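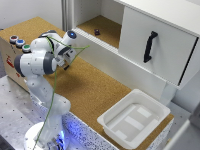
Zornevholm Pride: your questions

Search this site Enter keyword Go

When is it?
Second Saturday in November. Yes, it's cold. Bring gloves.

Where does the march start?
Station steps, 11 sharp. Down Mill Street, over the bridge, finish at the town hall. Road closed till 4.

Do I need to register?
Not to walk. Groups of 5 or more with a banner, please email Mitra Safavi so we can put you in the running order.

Can I come if I'm not out?
Of course. Photos get taken along the route though, so if thats a worry come to the indoor social instead. No cameras in there at all.

Are children welcome?
Yes. Quiet room at the library, ask for Marjorie Greenwood.

Wheelchair access?
Route is step free apart from the start, use the ramp on the left. 100 folding chairs at the town hall end.

Will there be police?
A few, for traffic. Our own stewards wear orange. Trevor Sugden is head steward, any bother go to him frist.

Can I sell things?
Stalls are full, sorry. Waiting list open.

Who pays for it?
Donations and the raffle. Accounts on request.

Recent
Banner workshop dates
Judit Bognár on our first march
Stewards still needed
Lift shares from Zetberg

We use cookies to remember your settings. Accept Reject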